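January 2020
Gripper stations, purchase planning for the April order
Notebook: H. Najjar. Copies to Tarek, Shadi, Samira

Carrying over from the last entry. Budget line is still one line for all handheld gripper hardware, spares included. Tarek wants a single order in April and no top-ups after it, so whatever is missing from this list stays missing until the next cycle.

Items under discussion:

Handheld grippers. Need 2 more to run a second station in parallel. Quotes in hand from Nidirbridge and Wakby. Nidirbridge is cheaper per unit but quotes the jaw pads separately and won't commit to a lead time on them. Wakby includes one spare pad set per gripper. Asked both for a price on pads alone, no housing. Wakby answered the same afternoon. Nidirbridge has not.

Jaw pads. These are the consumable and should be budgeted that way. Samira went through the change log: 94 sessions on the current set before the covering started to lift at the rim. That is one set on one gripper with one group of operators, so I would not plan on it as a service life. Proposal: budget a change at half that and carry the surplus. Shadi disagrees, says the lifting was from storing the gripper jaws-down in the drawer. Possible. Storage stand added to the list either way (cheap, can be made in the shop).

Marker plates. We should stop printing our own. The last batch was not flat and the pose estimate drifted whenever the plate was tilted past what the camera liked. Darwish will do printed plates on rigid backing, minimum order applies. Need the exact marker size from Shadi before I send the drawing. He has two numbers in two files and they disagree.

Extension rods. Existing ones flex. Not critical for pick tasks, visible in the data for anything slow. Ask Promska about a stiffer rod in the same diameter so the clamps can stay. If the clamps have to change too, drop this item.

Camera lenses. Keep the current wide lens. Samira priced a narrower one and the saving in distortion correction does not pay for losing the context at the sides. No purchase.

Bench storage. 600 is the ceiling for everything that isn't gripper hardware: bins, stand, labels, cable trays. Tarek's figure. Mireille's bin list alone comes to more than half of it. Asked her to cut the lidded ones.

Floor layout for two stations. This affects the order more than expected. Two operators with full reach need clear space on both sides, and cable length follows from where the second station goes. Options are the wall side near the door or the window side. The window side has better light in the morning and bad light the rest of the day, when the exposure hunts. The wall side is plain and even, but everyone walks through there. Shadi prefers the wall side with a taped line on the floor. Samira prefers the window side with a blind, and the blind would have to come out of the 600.

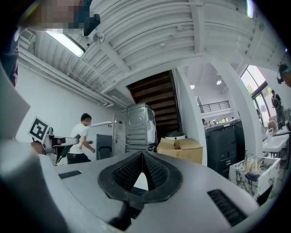
Cable estimate depends on the above. For the wall side the present lengths will do with one coupler. For the window side we need a full new run, and I'd want it overhead, not across the floor. Facilities has to approve anything fixed to the ceiling, so allow time for that before April.

Not decided: whether the second station gets its own logging PC or shares. Sharing worked in the bench trial but dropped packets twice when both grippers were streaming. Tarek asks if a better switch would fix it. Don't know. Test before buying either one.

To do
Shadi: marker size, one number, in writing
Samira: repeat the two-stream test with the spare switch, log drops
Mireille: revised bin list
Me: chase Nidirbridge on pads, Promska on rod diameter, send Darwish the drawing once Shadi confirms

Order sheet is in the shared folder, tab 2. Prices on it are as quoted, no tax, no shipping. Wakby's quote lapses at the end of the month, need to ask for an extension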